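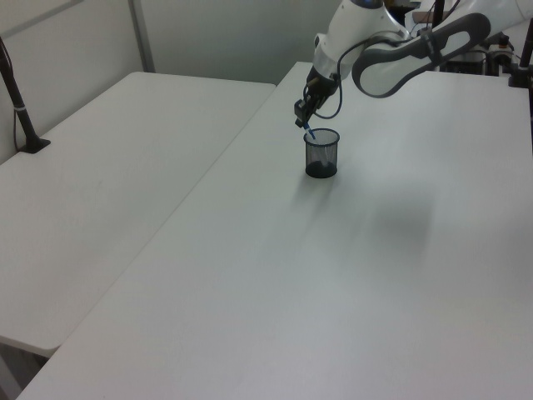
I've been at Wirnen long enough to remember when the stationery sets were packed entirely by hand, all of us along one bench with our sleeves rolled up and the radio on. So when the news came in January that we were getting a robot arm, you can imagine the tea break that followed. Half the room had us all out of a job by Easter, and the other half wanted to know if it would do the washing up.

What we do, for anyone new to this blog, is desk sets. Offices order them, we fill them: pen pot, pens, markers, sticky notes, the lot, all boxed up with a card. The biggest order we ever had was 1,000 sets for Fliltow and I still can't look at a highlighter without my wrist twinging.

The arm's job is putting pens and markers into the pots. Pick one up, carry it over, lower it in, let go, back for the next. It sounds like nothing, but when you've done it for a whole shift it's the bit that gets you in the thumbs. I did 278 pots one day last spring (I was cross about something and it made me quick) and I couldn't open a jam jar that night.

My own day looks quite different now. I used to be a filler and now I'm what the rota calls a line minder, a title I would like changed please. I lay things out, check the finished pots, swap the stock over and sort out whatever's gone wrong. Mesh pots were a nuisance in the first weeks because they're so light, and one nudge from a pen sends them skating off. We got through it in the end by fiddling with the height it lets go from, and that was an idea from the packing bench, I'll have you know, and didn't come from the office!

It's slower than me. I timed it. But it does the same speed at four in the afternoon as it does at eight in the morning, and I certainly don't.

Things I miss: the chatting, mostly. There used to be six of us elbow to elbow and now we're spread out, so you have to walk over to hear about anybody's weekend. I've said we should all take our break together again and we're trying it this month. I also think the training was a bit thin - one morning and a booklet, and the booklet was 26 pages of settings I've never needed.

No jobs have gone so far. Two of the fillers moved over to the Grelell returns desk and say they prefer it, though it's freezing by that door. Next up is a run of around 200 sets with rulers in, and rulers are too tall for the short pots, so I expect I'll be doing those myself.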